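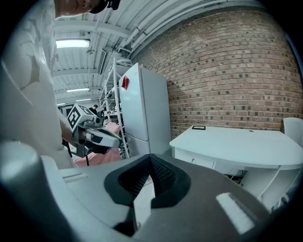
Selma Tomić
Build lead, Skulley shared workshop

Gripper build FAQ, updated August 2026

What is it?
A hand-held gripper with a marker cube on top. You squeeze, it records how your hand moved, and the arm learns from that later. Ours is called Ekden.

Do I need the robot arm to start?
No. Grippers first. Arm comes way later.

How many should I build?
2. One per hand. Plenty of jobs need both.

How long does a print take?
Roughly 19 hours for the body. Fingers are quick. Book the printer the night before pls.

Does the cube have to be white?
White with black patterns, yes. Matte paper. Glossy tape throws glare from the ceiling lights and tracking drops out.

My cable keeps snagging.
Clip it to the strap. Leave slack at the wrist, not at the plug.

Trigger feels mushy?
Spring is in backwards, probaly. Flip it. Still mushy, sand the pivot.

How many demos before it learns anything?
We had 226 for folding a shirt and it was bad. 512 was okay. Not great.

Can I change the files?
Sure. Put your name in the notes so Lumturie knows who to ask.

Where do I get parts?
Screws and springs from Tomier, see the parts list.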